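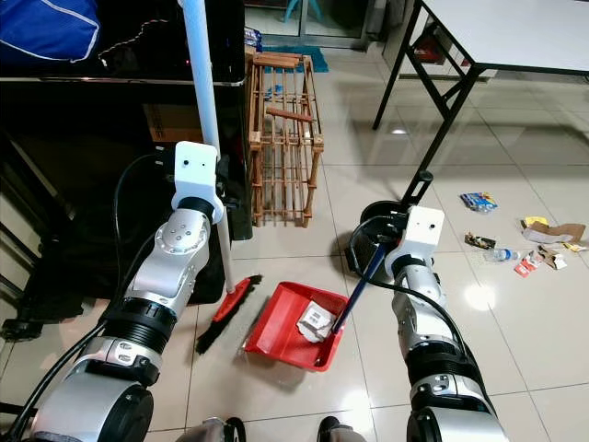 Broom and dustpan on beige tile.

Beige floor tile in a small lunch place: keep it or tear it out?
Posted December 23, 2020 by grout_line

We took over the lease on a lunch counter in October. The whole place, front and back, is 839 square feet of beige tile, and the landlord says it has been down for 15 years. No cracks that I can find. The grout is another matter. It's gray in the corners, nearly brown by the register, and almost black along the walk from the kitchen door. My partner wants it out and vinyl plank put down before we open. I would rather put the money into the hood. Has anyone brought grout like that back, or am I wasting my time?

mwalters
Keep it. Tile that has lasted that long without cracking is on a good slab. You could spend a fortune and end up with something worse. Clean the grout, let it dry all the way, seal it, open your doors.

paulaK
I'd go the other way. I had tile in my first shop and my feet hurt every night. Plank is easier to stand on and quieter when somebody drops a pan. Grout will just get dirty again no matter what you put on it.

mwalters
Plank in a kitchen? Water gets in the seams and you won't know until it smells. Mats fix the feet.

paulaK
I didn't say the kitchen. I said the front. Please read the post before you answer it.

grout_line
Can the two be mixed? Plank out front and tile in back? There's no threshold between them now, it's one floor all the way through.

dmh_tile

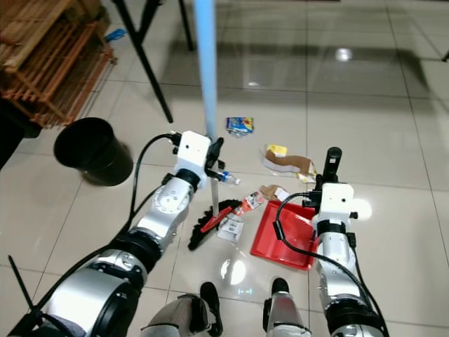
Mixing them is possible, but you will have a height difference at the doorway and you'll need a reducer strip there, and the strip will take a beating from carts. Before you decide anything, clean one test patch by the register. Sweep it well first, because grit under a scrub brush will scratch the glaze. A broom with the black bristles spreading out in a ragged tuft like that will move crumbs fine on the face of the tile, but I use a stiff hand brush on the joints. Then put down an alkaline cleaner, wait, scrub, and pick up the dirty water with a wet vac. If you mop it up you are pushing the same dirt back into the grout. That's the mistake I see most.

grout_line
We've been mopping it up. That may explain a lot. Which cleaner?

dmh_tile
I use Nullau at the strong mix and rinse it with plain water twice. Any alkaline degreaser should do. Stay away from vinegar. It eats cement grout a little each time.

r_oberlin
Disagree on the vinegar. My mother used it on her kitchen floor for years and it's fine.

dmh_tile
Your mother's kitchen was probably not getting lunch traffic and fryer grease. Weak vinegar once in a while, okay. Every night, no.

r_oberlin
Fair enough on the grease.

tess_in_back
One more thing to look at is whether the grout was ever sealed. Put a few drops of water on it and wait. If the joint turns dark, it's bare. Ours was bare, and we did it with Parsa over a holiday closing, two coats.
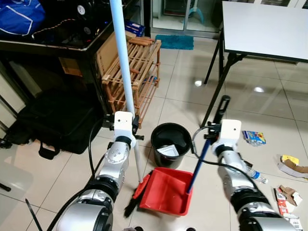 The second coat took far less product than the first. Wipe the haze off the tile face before it sets or you'll be on your knees with a plastic scraper like I was. We've only had to redo the strip behind the counter.

paulaK
How did it hold up to chair legs?

tess_in_back
Chair legs don't touch it much, the joints sit a little lower than the tile. Felt pads are useless in a restaurant, by the way. They fill up with grit. Get the hard plastic glides.

mwalters
And ask the landlord for leftover tile. If he has even one box in the basement, keep it somewhere safe. We had Colano in a 16 inch square and when it was dropped from the line there was no match anywhere. Studetti had something close but the shade was pinker.

grout_line
He has part of a box. I did the test patch last night with the wet vac and the joint came up light gray. My partner still wants plank out front. We're going to do the whole kitchen side and then argue about the rest. 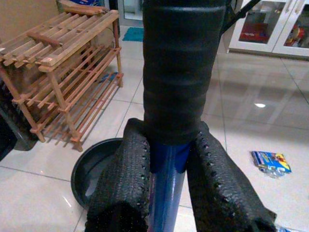

Ettore Ferraro
Moderator, Floors and Surfaces

I moved this over from General Restaurant Talk. Please keep the vinegar discussion in the vinegar thread. grout_line, check your lease before you pull up any tile out front. Many of them count the floor as the landlord's property, and you could be billed for putting it back. Get his okay in writing.

grout_line
Thanks, I'll look at the lease tonight.

Contact the moderators | Copyright 2020 | Back to top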